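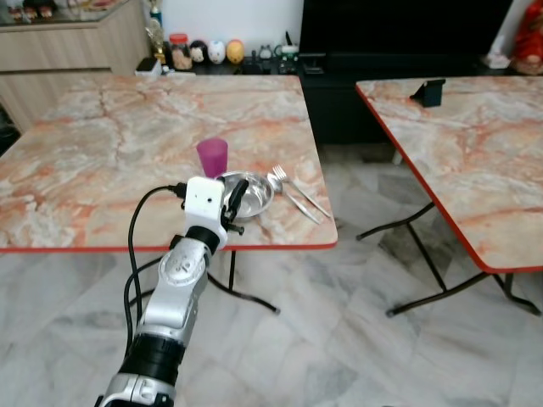 Stainless steel bowl and purple cup on a marble-pattern folding table.

Trakstead Voting Booth Kit, tabletop model
Sold by Nakness Election Supply

Item 234. In stock, ships flat.

Privacy screen, tally pad, ballot box seal set, all one carton. Made for towns, union locals, school boards, party caucuses. Anybody running a paper vote in a borrowed hall.

What's in the carton
3 tabletop privacy screens, white corrugated plastic, fold flat
1 ballot box with slotted lid, holds 2,690 letter-fold ballots
68 numbered pull-tight seals
Tally pads, carbonless
Sign set: VOTE HERE, WAIT HERE, EXIT, plus two blanks
Carry bag, zipper, shoulder strap

Screens stand on any flat surface at least two feet deep. No tools. Tabs go in the slots from the outside, not the inside (we get calls). Wipe down with a damp cloth. No solvents, it takes the print off the instruction panel.

Instruction panel is blank in the standard kit. Custom print is extra, send us your wording as a PDF. Please have your clerk or counsel sign off first, we print what you send and we dont check it against your state rules.

About certification
We get asked alot. This kit is furniture and paper supplies. No electronics, no scanner. Most places don't certify privacy screens, some do have rules on screen height and on what kind of seal goes on the box. Check with your county or state office before you order. We can't advise.

Bigger box?
Lelden box, item 68, same seals fit. Lid is not interchangeable with the Trakstead lid. For wheelchair height get the Muñoz stand, adjustable legs, sold separate. One Trakstead screen fits on top with the side clips, clips come with the stand.

Ordering
Purchase orders OK from government bodies and schools. Everybody else card or check. Tax exempt, send the certificate with the first order, we keep it on file.
November orders need to be in by the end of September. After that we ship what's left, first come. Custom print stops earlier, call for the cutoff.

Returns
Unused seals only if the bag is unopened. Once a seal bag's open we can't resell the numbers. Screens and box fine to return in the carton, you pay freight.

Spare parts: lids, seals, tally pads, bag straps. Single screens too.

Questions, quotes, bulk pricing: ask for Yesenia Ayala, orders desk, 8 to 4:30. Leave a message if she's on the other line.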